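**Friday, May 21, 2021: shape blocks, color sorting, maple board**

Finally got a proper afternoon with the new block set and I'm so pleased with it! The Somboon order arrived before lunch, well packed, nothing chipped. I'd been making do with the old Flasport shapes since April and those had gone so round at the corners that the stars were starting to pass for flowers.

First job was a surface. The perforated table is great for bolting things down and terrible for anything small that needs to stand up straight (a block edge finds a hole every single time). So the big maple board came over from the bench by the window, the one with the two darker bands running across it. Wiped it down, let it dry, laid it straight on the table. No wobble at all, which I did not expect from a board that has lived next to a radiator. I put felt dots on my list anyway and then crossed them off again.

Then the fun part. I wanted to know how the shapes read from different heights, seated and standing, before we settle on the layout for Jornham. Notes as they came:

- Hearts are the best surprise. They stand up nicely on the point if you lean them on a neighbor, and they're easy to pick out even partly hidden.
- Cylinders and hexagons look alike from low down. From standing height there's no confusion, the facets show right away.
- Triangles are lovely upright. Lying flat they get lost.
- Stars catch on everything. Push a group together and the star decides where the group ends up.

Did 13 layouts in all, kept 11. The 2 I dropped were both too crowded to say anything about.

My favorite kind is the half-sorted one: a tight mixed bunch over to one side, a pair in one color set apart, and a single block out on its own. The greens work really well as the pair, star behind and cylinder in front, touching. The blue triangle makes a good loner, and the mixed bunch can take whatever is left, red, yellow, a blue cube.
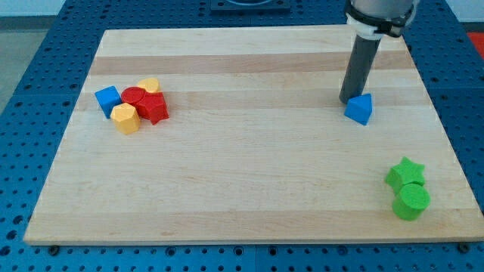
I'd like to try the same thing with the pair in yellow next, hexagon and heart, and see if it still reads as a pair when the outlines are that different. My guess is yes, color wins, but I've been wrong about this set once today already (hexagons!).

The Terkovport people asked for over 100 layouts by the end of the project. That sounded like a lot on Monday and sounds fine now.

To do:

- [ ] sand the one rough spot on the board, front edge
- [ ] find a lidded box for the blocks, the shipping carton is too deep
- [ ] ask Somboon if the hexagon comes in green
- [x] old Flasport set bagged, labeled, top shelf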